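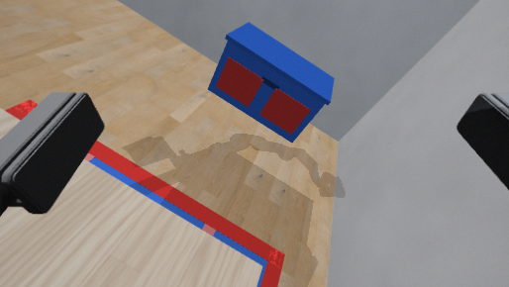 Open Day at the Sestside Furniture Works

I have a weakness for factory open days. Other people drive out to see leaves or lighthouses. I will drive 90 minutes each way to watch a man in ear protection push a board through a machine, and I will come home pleased. So when Plaltura put a sign up by the highway saying the Sestside works would be open to visitors from ten until four, I packed a sandwich and went.

Plaltura makes storage furniture. Chests, benches with lids, sideboards, the tall thin cupboards that hold one broom. If you have ever rented a furnished apartment in this part of the state, you have put your socks in something of theirs. The company moved into the Sestside building when the old cannery closed, and on a damp day the loading dock still smells faintly of tomatoes. Our guide brought this up before any of us could.

Parking was in the field behind the works, on grass that had been described in the leaflet as "firm." I left it at that and walked in with wet feet.

Admission is free, but you have to sign a form promising not to touch anything, and then you are handed a pair of safety glasses sized for a much larger head. Tours leave when there are enough people in the lobby to make it worth the guide's while. We waited next to a rack of brochures and a coffee machine that took only tokens. The tokens were sold in the gift shop. The gift shop was at the end of the tour.

The first stop is the lumber store, and it was my favorite part. Boards come in on trucks from the Mfinanga yard, get stacked with thin strips of wood between the layers, and then sit there doing nothing for weeks. Our guide explained moisture content with real feeling. A board that goes to the saw too soon will make a lovely chest in March and a parallelogram by summer. She had a little meter with two pins on it and let one of the kids stick it into an offcut, which I think broke the form we had all signed.

After that comes the saw hall. It is loud, and the guide talks through a headset that works in most of the corners. I learned that the big panel saw is called a beam saw, that its blade gets changed every 800 cuts, and that something very interesting happens right after that which I did not catch. The man in front of me nodded all the way through. I asked him later what she had said and he hadn't heard it either.

The edging line is where they glue the strip onto the raw side of a panel. You will know this strip from the way it comes off in your hand after a few years. I raised this politely. The guide said the new glue had fixed it, and that customers with older pieces could write in for a repair kit. I have written in. I will update this page if the kit ever arrives.

Then upstairs to finishing and design, where it gets quiet and people start whispering for no reason. The Ganar line is the thing they want you to see up here. It's their new range of low storage for hallways and kids' rooms, and it comes in strong colors because, we were told, the market has moved on from beige. I own a great deal of beige. There was a wall of color swatches with names like Harbor and Brick Lane, and a stack of cards where you could vote for your favorite. I voted for the one called Putty and was given a look.
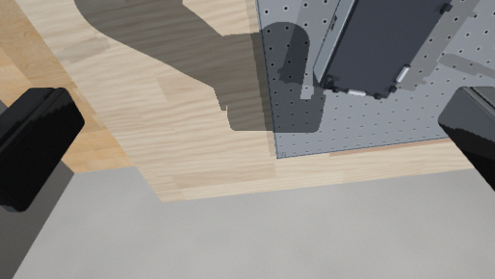

The design people were friendlier than the swatches. One of them spent a long time with me on the subject of lids. A good lid, he said, should stick out far enough at the front to get your fingers under it, and no farther, or it takes a piece out of every shin in the house. He had opinions about hinges too, mostly bitter ones. The soft-close kind costs more than the rest of the hardware put together, and the accounting department would like everyone to stop asking for it. I came away thinking I could have listened to him for another hour, and my parents' blanket chest, which has been slamming on fingers since before I was born, suddenly looked like a crime.

Packing was the last stop, and it had been shut down early so the staff could go to the barbecue. We looked through a window at some flat cardboard. The guide did her best with it.

The barbecue itself was in the yard and was very good. Hot dogs, corn, and a potato salad made by somebody who knows what mustard is for. There was a raffle for a hallway bench, and I bought 5 tickets. A child of about first-grade age won it and cried because she had wanted the bicycle, and there was no bicycle.

A few practical notes if you go to the next one. Wear boots. Bring your own coffee. Stand right behind the guide in the saw hall, even if you have to be rude to get there. The tour has 2 flights of stairs, and the elevator is for freight, though they will take you up in it if you ask at the desk. The gift shop sells offcuts by the bag, and I now have a bag of offcuts in the trunk, along with one coffee token.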